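Home Diary Garden Recipes Older entries Newer entries

July, nearly ten at night

I have been meaning to do the bedrooms since we came back from Risley, and this morning I finally ran out of excuses. It was too warm to be in the garden and the wash basket was already on the landing looking at me, so up I went with a cup of tea (forgotten on the windowsill, as usual, and found stone cold at lunchtime).

The back bedroom is the one that gets away from us. It is a small room and it has to be so many things at once - somewhere to sleep, somewhere to read, somewhere to put whatever came in through the front door and hasn't got a home yet. I started with the bed, as I always do, for if the bed is right I can forgive the rest of it. The cushions had all wandered down to the foot and one had gone over the side altogether. I do love them, mismatched as they are. My mother would have had everything in one shade of peach with a frill on, and I suppose this is my very mild rebellion, forty-odd years late.

The big black and white striped one came from the Drindeck sale and cost 20 pounds, which I thought was shocking at the time, but it has been leaned on, slept on and built into dens ever since and still plumps up beautifully. The flowery yellow and green one is older and a good deal softer, and I won't hear a word against it.

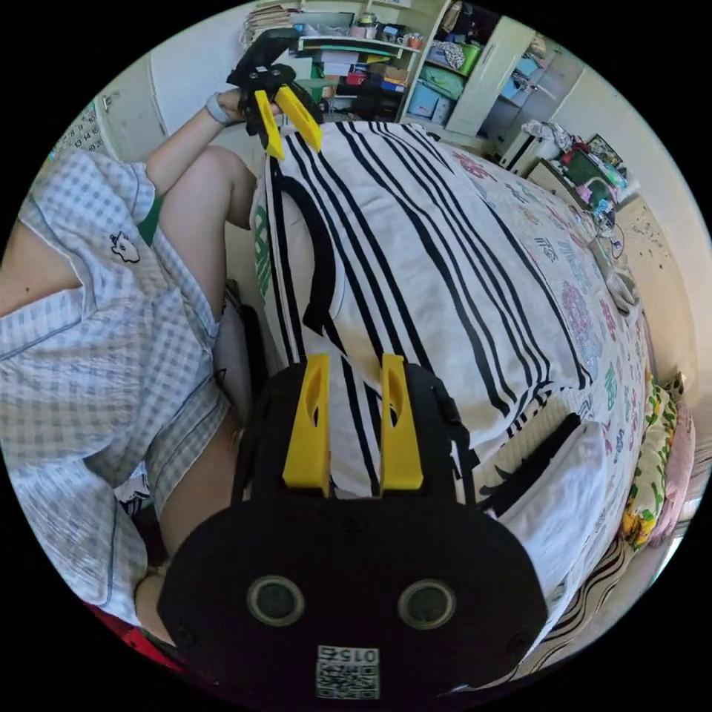
Back bedroom, stripes and flowers together, gingham on the edge of the bed.

I kept the white sheet with the coloured shapes and letters on for this room. It has been washed so many times, and I must have had it out on the line 100 times at least, and I still feel cheerful whenever I shake it out. There was a plain blue set folded ready and I put it straight back in the airing cupboard. The blue can wait for the winter, when we want something sensible.

After that I meant to do the shelves properly, books and papers first, then the boxes and folders underneath. I got as far as the first pile. Then I found the Mandagi puzzle leaflet, the one for the 3,000 piece harbour that took over the dining table all through February, and of course I had to sit down and look at it, and there went half an hour. The green basket I left alone entirely. I know what baskets are like once you tip them out.

Ended up with 13 old magazines for the recycling and one bag for the charity shop, so it wasn't a wasted day. Must remember to ring Enia about the curtain hooks, and to buy more pegs. Cold ham and the last of the new potatoes for supper, with the back door wide open and the swifts still going over.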